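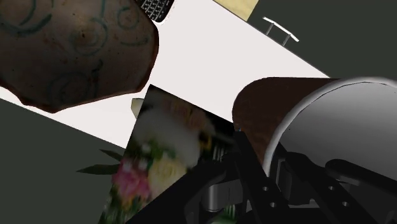

Braunes Stück mit Spiralmuster auf weißer Tischfläche

Forum > Haus & Hof > Tore und Antriebe
Thema: Rolltor bleibt auf halber Höhe stehen

muthoni_s schrieb:
Hallo zusammen, Rolltor an der Werkstatt, Antrieb von Kenel, 11 Jahre alt. Fährt hoch bis zur Mitte, bleibt stehen, brummt kurz. Zweiter Druck auf den Sender, dann gehts weiter. Runter kein Problem. Vertreter von Istmont war da, will gleich alles neu machen, knapp 2.000 Euro. Muss das sein?
Gruß Muthoni

torwart_tormod schrieb:
Nein. Kondensator. Klassiker bei dem Alter. Kostet fast nix.

Westerberg_A schrieb:
Langsam. Kondensator wäre eher: läuft gar nicht an. Wenn er mittendrin stehen bleibt und danach weiterfährt, tippe ich auf die Kraftabschaltung. Tor läuft schwer, Motor macht dicht. Führungsschienen schon mal sauber gemacht?

muthoni_s schrieb:
Schienen letzten Herbst ausgesaugt und Silikonspray rein. Links quietscht es aber wieder, auf Höhe vom Lichtschalter ungefähr.

torwart_tormod schrieb:
Hatte genau das gleiche, war der Kondensator. Bleib dabei.

Westerberg_A schrieb:
Genau das gleiche heißt was? Auch nur beim Hochfahren?

torwart_tormod schrieb:
Hoch und runter, ist doch egal. Motor zieht nicht, fertig.

Westerberg_A schrieb:
Eben nicht egal. Runter hilft das Gewicht vom Panzer mit.
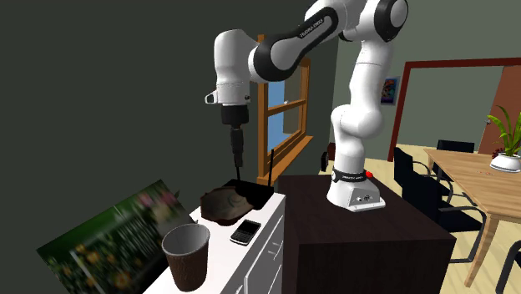 Patia, im März

trinh.tieu schrieb:
Moin, lese grad erst mit. Bitte vor allem anderen: Strom weg und per Nothandkurbel hochdrehen. Wird es ab der Mitte schwer, liegts am Tor. Geht es überall gleich, dann Antrieb oder Steuerung. Dauert keine Viertelstunde. Und nicht unter dem Panzer stehen dabei!!

muthoni_s schrieb:
Ok, mach ich Mittwoch, vorher komm ich nicht dazu. Kurbel müsste noch im Schrank liegen.

bendik_b schrieb:
Würde trotzdem über neu nachdenken. Ersatzteile für die alten Kenel sind ein Graus, ich hab ewig auf eine Platine gewartet. Jetzt Hayashi drin, um die 1.000 mit Einbau, Ruhe ist.

torwart_tormod schrieb:
Für 1.000 kriegst du ne Menge Kondensatoren.

muthoni_s schrieb:
So, gekurbelt. Erst leicht, dann ab Mitte richtig zäh, linke Seite. Schiene ist da nach innen gedrückt, sieht man kaum, mit dem Finger merkt mans. Vermutlich mal mit dem Anhänger dran gewesen.

Westerberg_A schrieb:
Dann die Schiene ausbauen und richten, besser tauschen. Und an der Kraft am Antrieb bitte NICHT hochdrehen, wird gern gemacht, ist Mist.

trinh.tieu schrieb:
Schau auch gleich die Lamellen an der Stelle an, ob die Endstücke noch sitzen. Bei mir waren 6 davon hin.

torwart_tormod schrieb:
Na gut, Schiene. Den Kondesator würd ich in einem Aufwasch trotzdem machen.

muthoni_s schrieb:
Schiene ist bestellt. Lamellen guck ich mir beim Ausbau an. Danke euch, meld mich wenn sie drin ist.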